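Livodby Portfolio Case, 15-inch

Item 900-21
Made by Lachance

The Livodby is a hard-sided case for actors and models who carry printed headshots, comp cards and a tablet to castings. It opens flat on a table, so the casting director can turn the pages without taking anything out. The shell is black on the outside with a gray fabric lining.

Inside there are 21 clear sleeves on a screw-post spine. Each sleeve holds two prints back to back. The posts come out with a coin, and extra sleeves are sold in packs of 10. Prints up to 9 x 12 inches fit without trimming. The pocket in the back cover takes resumes, and a narrow one in front is sized for comp cards.

The tablet compartment has its own zipper and sits behind the sleeves. Most people use it for a reel. Leave the cover off your tablet if it is a thick one, as the zipper will catch on it. 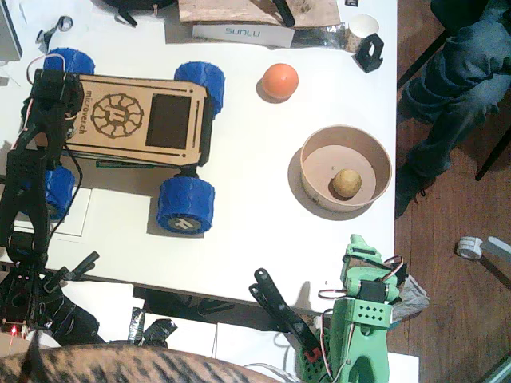 On the white tabletop: a microvetch rover with blue wheels.

Lachance designed the case with Hélène Morin, who ran the new faces board at the Gronddale agency for 15 years. She asked for two changes to the older model. The handle was moved to the long side, and the metal corners were replaced with rubber ones that do not scratch a desk.

Names can be stamped on the front cover in silver or blind. Stamping is limited to one line of 21 characters, including spaces. Accented letters are available. Please check the spelling in your order, as stamped cases cannot be returned.

What's in the box
Case, 21 sleeves, shoulder strap, four spare posts

Shipping
Plain cases ordered by 10 a.m. ship the same day. Stamped cases go out every Friday. Agencies ordering 10 or more should write to Darlene Ouellet in the Fekbridge office for a price.

Customer comments
"Second one I've owned. The first lasted through two agencies and a lot of buses. I wish the strap were longer." Nathalie Brouwer

"Sleeves are clear and don't stick to glossy prints. Stamping came out clean, including the ğ." Eylül Dağdelen

Related items
Sleeve refill, pack of 10
Livodby comp card wallet
Replacement shoulder strap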